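The router in Ronaldo Frota's hallway had not been updated for years. He bought it when he moved to Deltstead, put it behind the coats and forgot it. "The internet worked, so I had no reason to look," he told me.

Many of his neighbors did the same. In September a small repair shop called Lundgren offered to check home routers in the town for free, and 311 households brought one in or asked for a visit. The shop found that 30 of them still used the password printed on the bottom. One model, the Sundine, could be opened from outside the home by anyone who knew the right address to type.

An attacker does not need to be interested in you. Programs search the network all day for old devices, and when they find one they use it to send spam or to attack other people – the owner sees only that the films load slowly.

Frota spent an evening with his own. He changed the password, installed the new software and turned off remote access. The last step took longest, as the menu was in three different places.

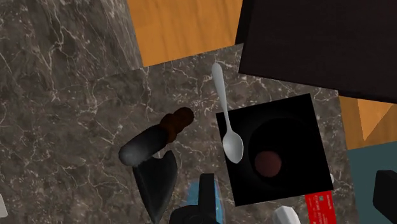 Zerkonano Magazine – Home Technology Desk

He now checks for updates when he pays the phone bill. The router is still behind the coats.

© Zerkonano, March 7, 2018 | Contact | Back to top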